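Rule Nine

The Koltoment handbook had 100 rules, and Trinidad Ortuño had written the dull ones. Rule nine was hers: grip soft goods at one point, lift, and wait before moving on.

"Wait for what?" asked Florencio Prieto, who was new and had already initialed the page.

"For the cloth to finish its opinion."
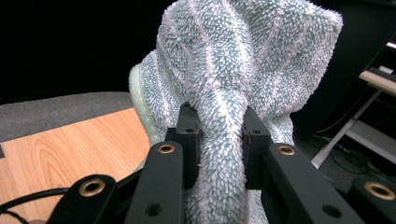 Rule nine, observed in full.

Florencio waited. He was paid by the hour and found he had a gift for it. Across the room, Cledwyn Landeg from Billik, the auditors, wrote something long. He had failed Pearce in November over a missing comma, and Pearce had 900 people and a fountain.

"And rigid items?" said Cledwyn.

"Rule ten," said Trinidad. "Hold low. Any hand that comes near has to belong to someone who's been told."

"Told what?"

"That it's rule ten."

Cledwyn turned a page, looking for the catch.
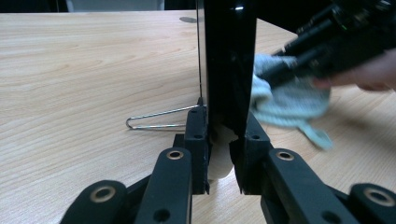

Who may stop the work under rule ten?
Anyone in the room, at any time, and they don't owe a reason until the grippers are open.

"I'd like to stop the work," said Cledwyn.

Trinidad put down her pen. Florencio opened his fingers and stepped back, as trained.

"Reason?"

"Lunch," said Cledwyn, and ticked the box.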